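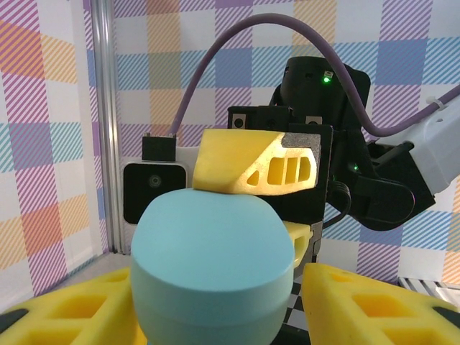 Lids, Caps and Tops

Questions we get asked most. Last tidied up in February, a few answers are newer than that. If yours isn't here use the contact form, Dwight Penner reads them all, usually before 10 in the morning.

Which lids do you stock?

Domed, flat and flip. Domed come in pale blue, white and grey. Flat in white only for now. Flip tops are the Gokell ones and they're sold separately, see the Gokell page.

Is the pale blue the same as the old "sea" colour?

No. Sea was greener and stopped being made. People do mix them and say it looks fine on a shelf. Next to each other on a worktop you'll notice.

How do I know if my pot is a Plimley or a Cinuris?

Turn it over. Plimley has the name pressed into the base. Cinuris has a small C and a number. Nothing on the base at all, it's probably a MacPherson, they only ever put paper labels on and those wash off.

Will a Plimley lid fit a Cinuris pot?

Small ones yes. Medium, sort of, it goes on but lifts off again if you knock it. Large no.

And the other way round?

No. Don't force it, you'll split the lid.

Do the domed lids stack?

Not on each other. Rounded top, nothing to sit on. If you're stacking pots in a cupboard get flat lids for everything except the top row. Or store the lids seperately in a drawer, dome up, which takes more room than you'd think.

What's the best way to keep lids and pots together?

Depends on your cupboard. What customers tell us:
Lids on, pots in one layer, if you've the space.
Lids off, pots nested, lids in a shoebox on top.
Lids hung in a net bag inside the door. Good for small sizes, hopeless for large.

Can they go in the dishwasher?

Plimley and Cinuris, top rack. MacPherson by hand please, warm water and a soft cloth. No scourers on any of the matt ones, it leaves shiny patches and they don't come out.

My lid has gone a bit shiny on top. Can I fix it?

Not really. It's wear. Some people turn to fine sandpaper, we'd rather you didn't, and we can't take it back afterwards.

Microwave?

Pots yes, lid off. Lids no, none of them, any make.

Freezer?

Fine. Leave a gap at the top for whatever's inside to swell. Let the lid warm up for ten mins before you pull it, cold ones can crack at the edge.

Lid is stuck. Help.

Run the hot tap over the lid only, not the pot. Half a minute. Then twist and lift with both hands. A rubber glove helps. Still stuck, stand the pot in cold water and do the lid again. Please don't use a knife.

Lid is loose.

Check it's the right size first, small and medium look alike when they're not side by side. If it is the right size, look for a bit of dried food under the edge. If neither, send us a photo of the lid and one of the base.

How do I measure for a replacement?

Across the opening of the pot, inside edge to inside edge. In millimetres. Not the lid, the pot. Not round the outside. We get this wrong size sent back more than anything else so do measure twice.

What if I only have the lid and want a pot?

Same form, tick "pot only". Measure the lid across the inside of the bottom edge this time. Colour matching is best done in daylight.

How many can I order at once?

Up to 300 through the website. More than that, write to us first, we've done 3,000 for a school kitchen supplier but it took a while and had to be split over three deliveries.

Do you sell one lid on its own?

Yes. Postage is the same as for six though, so worth checking the rest of the cupboard before you order.

What does the 1,173 on my packing slip mean?

It's the bin number in our store, the domed lids live there. Nothing to do with how many you've ordered. Sorry to everyone who got a fright.

Are they safe for children's things, crayons, beads etc?

Large domed ones yes, lots of people use them that way. Small ones, no, not for under threes, the lid is small enough to go in a mouth.

Can I write on them?

Chalk pen wipes off. Permenant marker doesn't, whatever it says online. Stickers come off best if you soak the lot overnight. Masking tape is what we use here.

Returns?

Unused, within 28 days, you pay the post. Wrong size because of us, we pay it. Put the slip in the parcel or it ends up in a pile and you'll be waiting.

Will you be getting any more colours in?

A yellow has been asked for a lot. No date. Sign up on the Plimley page and you'll get an email when there's news, we don't send anything else.

Back to top
Sizes and measuring
Delivery
Contact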